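Robot Manipulation Lab – session 6 notes
Comparing grippers in simulation
Notes: Timothée Marchal. Typed up fast, tell me if something is wrong.

What we are doing: same arm, same controller, two grippers. Ziltis (wide fingers, stiff) vs Skurkton (thinner, a bit of give in the tips). Bedroom scene from the Poscombe set. Real hardware is not until the next lab, so no need to book the bench yet.

Before you start
Load the scene, reset, check the seed is 3917. If it isnt, your runs won't match your partner's. Wrist camera on, the other views off – they slow everything down on the lab machines.

Task. Reach in toward the small item on the bed side, close, lift, hold. Log finger gap and contact force the whole time. Do the slow approach first, then the fast one.

Watch the approach angle. The bedding is all folds and the collision mesh is coarse, so a finger can catch on a ridge you thought you had cleared. Bedpost is the other problem. Most of the failed runs in December were the right finger hitting the post, with the group staring at the left one.
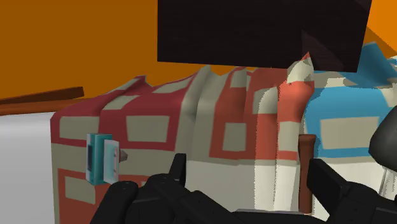

Fig. 2. Simulated bedroom, gripper in front of the bed. Small teal and white object near the left finger, bedpost by the right one.

From this view, depth is hard to judge. Use the pose readout, don't eyeball it. Several people closed early last year and then blamed the controller.

Things to compare
– finger width against the free space next to the post
– force at first contact (peak, then settled)
– slip during the hold
– how often the planner gives up

Controller: leave the Kinoshita gains alone for the first set. After that you may lower stiffness, one change at a time, write it down. Set the force limit at 44 for both grippers or the comparisson means nothing.

A clean lift in sim does not mean the friction is right. Cloth here is a rigid shape, it won't bunch or drag. Mention this in the report, short paragraph is fine.

Hand in: log files, one plot per gripper, half a page on which one you would mount and why. Pairs share logs but write separately.

Next time: calibration, read the camera chapter first.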